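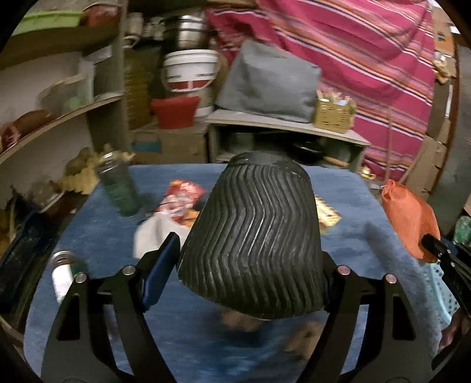

Dark gray plastic pot with ridged sides, held upside down.

Sestberg Growers: Questions About the Seedling and Transplant Program

The answers below cover spring and fall transplant orders, growing conditions in our houses, and care after pickup. Questions about the farm share have their own page.

ORDERING

When does ordering open?

Spring orders open in January and stay open until the benches are full. Fall brassica orders open in April. We sow to order for anything over two flats, so a large order placed late will get a later pickup week.

Is there a minimum order?

Eight plants for retail orders, in any combination. Wholesale orders start at 60 plants per variety. We do not split a wholesale tray between two varieties, because germination times differ and one half of the tray would be held past its date.

Can I change my order after it is placed?

Yes, until sowing. The sowing week is printed on your confirmation. After that, we can add plants if we have extras, but we can't remove them. Swapping one tomato variety for another after sowing counts as a removal and an addition.

Do you ship?

No. All plants are picked up at the farm. Soil blocks do not travel well in a box, and plug trays travel only slightly better.

What happens if you are short on a variety?

We sow 10 percent over the ordered count for most crops and 25 percent over for peppers and parsley. If germination still comes in low, you will get an email with a choice of substitute or refund. No substitution is made without your reply. If we do not hear from you by pickup, the short item is refunded.

HOW THE PLANTS ARE GROWN

What mix do you use?

The base is peat, compost and perlite, with rock phosphate, greensand and blood meal added. Onions and leeks get the same mix with the compost screened finer. We test each batch for pH and soluble salts before it goes to the potting bench. A batch that tests high in salts is set aside for potting up larger plants and is never used for seed.

Which greenhouse do the plants come from?

There are two. The germination house, called Zosen after the variety of scallion we first grew in it, has heated benches and is 400 square feet. The main house is 1,045 square feet and is heated by air only. Plants start in Zosen and move to the main house at the first true leaf. Basil and eggplant stay on the heated benches longer.

What temperatures do you hold?

Main house: 62°F at night, vents open at 75°F. Germination benches: 78°F at root level for peppers and eggplant, 72°F for tomatoes. Lettuce is germinated off the heat, as it goes dormant when the mix is too warm.

Are the plants certified organic?

The mix and fertilizers are all on the approved materials list. Seed is organic where a variety is available that way. The certificate covers the field crops and the transplants under one number, which we can send on request. Grafted tomatoes are sold as not certified; the rootstock seed is conventional.

Do you use growth regulators to keep plants short?

No. Height is controlled with spacing, airflow and cooler mornings. Tomatoes are spaced apart as soon as their leaves touch. In a cloudy spring they will still be taller than the ones you find in stores. Plant them deep and they will be fine.

How do you handle aphids and fungus gnats?

Yellow sticky cards are checked twice a week. Aphids are managed with parasitic wasps, released early, and with insecticidal soap if the count climbs. For fungus gnats we let the surface of the mix dry between waterings and drench with beneficial nematodes. You may find an aphid mummy on a pepper leaf — it looks like a small tan bead. Leave it in place.

PICKUP

Where do I go?

Use the Jayawardena Road entrance, not the farm stand entrance. Orders are staged alphabetically by last name on the benches along the north wall of the packing shed. Check your order against the label before you load it.

How long will you hold an order?

Three days past the scheduled pickup. Plants are watered during that time but not fed. After three days they go back into general stock, and the order is credited less a restocking charge of 20 percent.

What should I bring?

Something flat with sides. Nursery flats are provided for full-tray orders only. If you are driving an open truck, bring a cover. Twenty minutes of highway wind will shred squash leaves and can kill cucumbers outright.

Do you take back pots and trays?

Yes, if they are unbroken and free of soil. Leave them on the rack by the shed door. We wash and sanitize all returned containers before reuse. We accept containers from other nurseries in round sizes up to one gallon. We cannot accept foam cells or thin six-packs.

AFTER PICKUP

Do the plants need hardening off?

Plants picked up after the last frost date have spent at least four days outside on the wagons and are ready for the field. Anything picked up earlier has not. Give those plants five to seven days outdoors, starting with shade and shelter from wind, and bring them in if the night will fall below 45°F.

How soon do they need to go in the ground?

Soil blocks: within four days. Plug trays: within a week. Potted plants will hold for two weeks with regular water and a weak feed. Cucurbits should go in as soon as conditions allow, as they set back badly once the roots circle.

Leaves on my tomatoes turned purple. What is wrong?

Usually cold soil. Phosphorus uptake slows below 60°F and the undersides of the leaves color up. New growth should come in green once the soil warms. If it does not, have the soil tested.

Do you guarantee the plants?

Plants are guaranteed true to variety and free of visible disease at pickup. We do not cover frost, cutworms, deer or missed watering. If you find a problem in the tray, send a picture within 48 hours, with the tray label readable.

What does "Standex" mean on my label?

It is our bench code for plants grown to the standard size and then held one extra week by request. The price is the same. Plants with this code are slightly hardened and should be watered well the evening before transplanting.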